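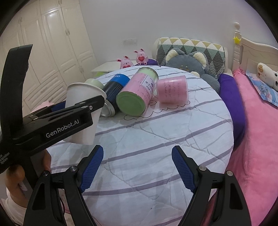
Paper cup on a striped quilt.

Place, Design and the City: notes for session four
Clestden as a "city of making"
Notes by Lev Mykhailiuk, revised 6/3/18

Last session we looked at how towns acquire titles. This one is on what they do with them once the bunting comes down.

Clestden bid for its regional design title on the strength of 132 studios, a figure you will see quoted in every leaflet. Read the appendix to the bid. The count takes in sign-writers, two kitchen showrooms and a man who restores accordions. I have no quarrel with the accordions, but you should ask what a "studio" is before you compare one town with another.

Three things to take from the reading

Who gets the money. In the first year 33 studios received small grants, capped at 1,000 each. Most went on websites. Alois Schnyder's chapter argues that grants this size mainly reward people who are good at forms, and he has clearly filled in a few.

Where it happens. The Verstraete building was to be the hub, with 120 desks. Rents went up before the lifts worked. Compare Trurkisora, where the council left its old warehouses alone and let tenants sort out the partitions themselves.

Who it is for. The Wilis estate is ten minutes' walk from the hub and appears once in the bid, on a map, under the legend.

Terms you should be able to use without wincing: cluster, anchor tenant, spillover, meanwhile use. "Vibrant" is not a term. I will cross it out.

For next time
Read Schnyder, chapter two, and skip the foreword. Bring one page on a design festival, market or open-studio day you have been to, saying who was there and who paid. Essay titles go up in December, and no, they can't be swapped.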